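관광플랫폼경영론 7주차 강의노트
숙박 유통 채널과 요금 동일성 조항
최종 수정: 2022-07-09

1. 지난 주 내용과의 연결
6주차에서는 온라인 여행사(OTA)의 수익 모형을 대행 모형과 머천트 모형으로 나누었다. 이번 주는 같은 객실이 여러 채널에서 동시에 판매될 때 생기는 재고와 요금의 문제를 다룬다. 읽기 자료는 Yavuz Bayram의 유통 채널 논문 2장과 4장이며, 3장은 시험 범위에서 제외한다.

2. 용어
대행 모형: 투숙객이 숙소에 직접 지불하고, 숙소가 사후에 수수료를 플랫폼에 정산한다. 취소 위험은 대부분 숙소가 부담한다.
머천트 모형: 플랫폼이 순요금(net rate)으로 객실을 확보한 뒤 마진을 붙여 판매한다. 대금은 플랫폼이 먼저 수취한다.
채널 매니저: 여러 채널의 재고와 요금을 한곳에서 갱신하는 중개 소프트웨어. 갱신 지연이 길수록 초과예약 확률이 높아진다.
요금 동일성 조항: 숙소가 특정 플랫폼보다 낮은 요금을 다른 채널에 게시하지 못하도록 하는 계약 조항. 광의의 조항은 모든 채널에, 협의의 조항은 숙소의 자사 홈페이지에만 적용된다.

3. 사례: Buria의 채널 구성
Buria는 객실 232실을 운영하는 중저가 숙박 체인이다. 판매 채널은 자사 홈페이지, OTA인 Sokstead, 도매상 Serrano의 세 가지이고, 재고 동기화에는 채널 매니저 Skeltine을 쓴다.

3.1 재고 배분
초기에는 채널별 고정 할당 방식을 사용하였다. Serrano 할당분은 투숙 7일 전까지 판매되지 않으면 반환되는 조건이었으나, 반환된 객실을 다시 파는 기간이 짧아 비수기인 11월에 공실이 집중되었다. 이후 공동 재고(pooled inventory) 방식으로 전환하면서 Serrano와의 계약에만 최소 보장 물량을 남겼다.

3.2 요금
Sokstead와의 계약에는 협의의 동일성 조항이 있다. 따라서 Buria는 홈페이지 공개 요금을 Sokstead보다 낮출 수 없다. 다만 로그인 회원에게만 표시되는 폐쇄형 요금은 계약상 조항의 적용 대상이 아니며, Buria는 이를 이용해 회원 가입을 유도하였다. 회원 요금 도입 후 첫 분기의 직접 예약은 약 3,000건이었다.

3.3 도매 요금의 누출
Serrano에 제공한 순요금은 항공권과 묶인 패키지로만 판매되어야 한다. 하위 판매자가 이를 단품으로 노출하면 공개 요금보다 낮은 가격이 검색에 잡힌다. 이때 Sokstead의 정렬 순위에서 불이익을 받는 쪽은 숙소이다. 누출 경로를 추적하려면 시험 예약으로 예약번호의 발급 주체를 확인하는 절차가 필요하다.

4. 상세 페이지와 전환율
요금이 동일하면 채널 간 경쟁은 노출 순위, 취소 조건, 상세 페이지 품질로 이동한다. 상세 페이지에서 관리할 항목은 객실 유형명, 침대 구성, 취소 마감 시각, 세금 포함 여부, 사진이다. 객실 유형명이 채널마다 다르면 Skeltine의 매핑 오류로 이어지므로 코드와 명칭을 함께 고정한다.

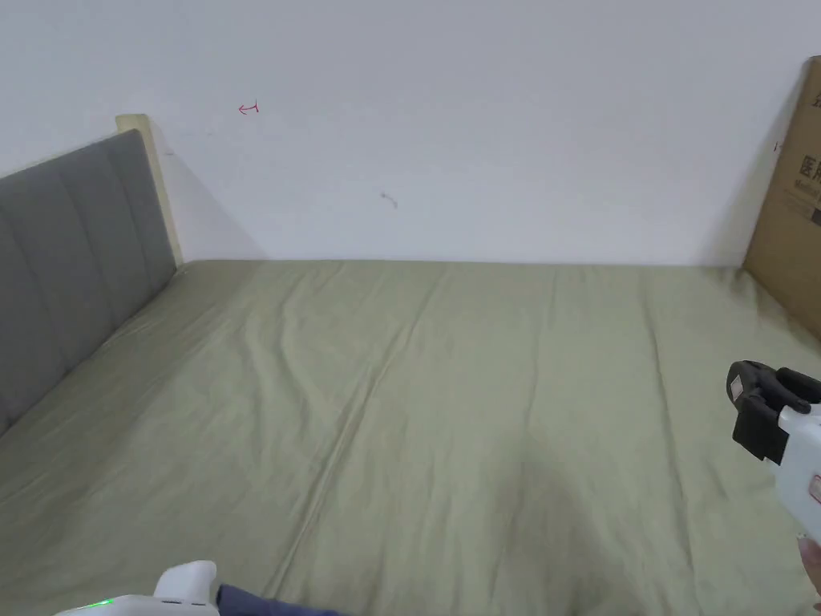

그림 7-1. 객실 사진: 녹색 계열 커버의 침대와 회색 헤드보드

사진 교체는 요금 변경과 같은 주에 시행하지 않는다. 두 변수가 동시에 바뀌면 전환율 변화의 원인을 분리할 수 없다. 비교 기간은 요일 구성이 같도록 주 단위로 잡고, 전환율의 분모는 상세 페이지의 고유 방문자 수로 통일한다.

5. 토론 과제
(1) 광의의 동일성 조항이 금지될 경우 Sokstead가 택할 수 있는 대응을 수수료와 정렬 순위의 측면에서 서술하시오.
(2) Serrano의 최소 보장 물량을 폐지할 때 Buria가 부담하게 될 위험을 성수기와 비수기로 나누어 검토하시오.
(3) 폐쇄형 회원 요금이 실질적으로 공개 요금과 같아지는 조건을 제시하시오.
과제는 A4 3쪽 이내로 작성하여 다음 수업 전까지 강의 게시판에 제출한다.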